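How to Write Your Own Wedding Place Cards (Even If Your Handwriting Is Terrible)

I said yes to hand lettering all the place cards for my cousin's wedding before I had ever held a dip pen. She had 31 guests, a barn at Jorkirwood, and a lot of faith in me! I loved it so much that I have now done cards for four weddings, and I want to share the way I do it so you can try it for your own.

What you will need

Flat or folded cards in a smooth, heavy stock (mine are from Talukder, and the ink sits on them beautifully)
A brush pen with a small, firm tip
A pencil, a ruler and a soft white eraser
Plain printer paper for practice
The final guest list, spelled exactly the way your guests spell their names

Buy extra cards. For 31 guests I ordered nine spares and used almost all of them.

Step 1: Get the list right

Ask for the list in a typed document, and ask which names people really go by. My cousin's list said Michael for a man who has been Mickey his whole life. Decide now if you are using first names only or full names. First names look lovely at a small dinner, but if you have two Sarahs you will want last names for everybody so the set matches.

Step 2: Practice the downstroke

This is the part that makes it look like calligraphy. Press down when the pen moves toward you, and let up when it moves away. Thick down, thin up. Fill a page with nothing but loops and slanted lines while you watch TV, then another page the next night. Your hand gets the idea faster than you would think, and it is so much fun once it does!

Step 3: Write every name once on scrap paper

Do the whole list. You will find out which names are long (hello, Mizanur Sarkar, who got the prettiest card of the bunch) and which letters you can't stand. I redid my capital R so many times that I ended up borrowing one from an old recipe card of my grandmother's. Keep the scrap sheet next to you, because it shows you where the middle letter of each name falls.

Step 4: Rule your pencil lines

Draw one very light line for the bottom of the letters and make a tiny tick at the center of the card. On a folded card, put the line a little below the middle of the front panel. Names that float too high look odd once the card is standing up.

Step 5: Ink them in small batches

Do nine or so, then get up and stretch. Start with the short names to warm up, save the long ones for when you are in the swing of it, and lay each card flat to dry as you finish. If you smudge one, put it aside and keep going.
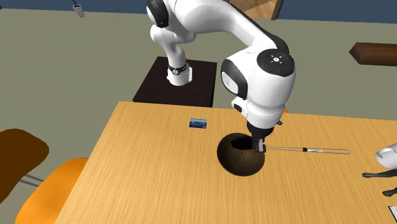
Step 6: Erase and sort

Leave the cards overnight before the eraser comes anywhere near them. Then rub gently in one direction, brush off the crumbs, and sort the stack by table with a slip of paper around each group. Put your leftover blanks and the pen in the same box, since somebody's plus-one always changes in the last week.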